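Cómo preparar el kit Alis de dos brazos para doblar camisetas

Llevo varias semanas con el kit Alis, el de Brakeo, y como me habéis preguntado tanto por él, os cuento con calma cómo lo preparo yo. Cuesta 700 euros sin la mesa, y montarlo me llevó aproximadamente 23 horas repartidas en ratitos – soy lenta y me gusta repasar los tornillos.

Paso 1. Colocar la prenda

Para empezar, elegid una camiseta con un estampado grande y letras bien marcadas, que ayuda mucho a orientarse en la vista de la muñeca. Yo uso una azul sobre la encimera blanca de vetas grises, y dejo las pinzas abiertas antes de acercarlas.
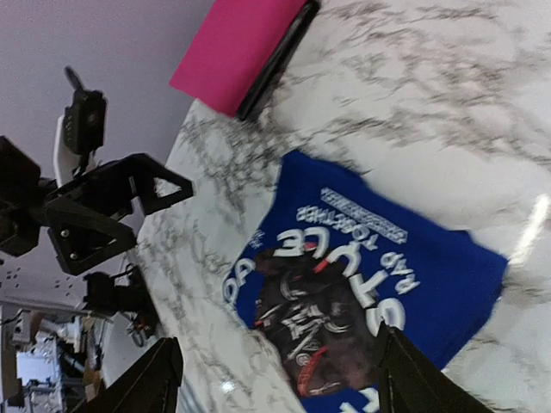
Paso 2. Repartir el trabajo entre los brazos

Con los dos brazos sobre la tela, procurad que cada pinza tenga su zona y que no se crucen. Bajad la velocidad al 59 % las primeras veces, ¡de verdad, no tengáis prisa! La tela se arruga enseguida y conviene ir dándole tironcitos suaves hacia los lados. 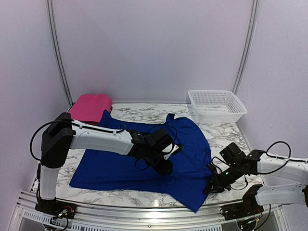 Si una pinza suelta la tela a medio camino, parad, abrid las dos y repetid desde el agarre. Parisa Vahidi, del soporte de Brakeo, me recomendó además recalibrar las muñecas cada viernes, y desde entonces noto los agarres más finos. Los dedos de repuesto de Canpolat también encajan, aunque a mí me gustan más los de serie.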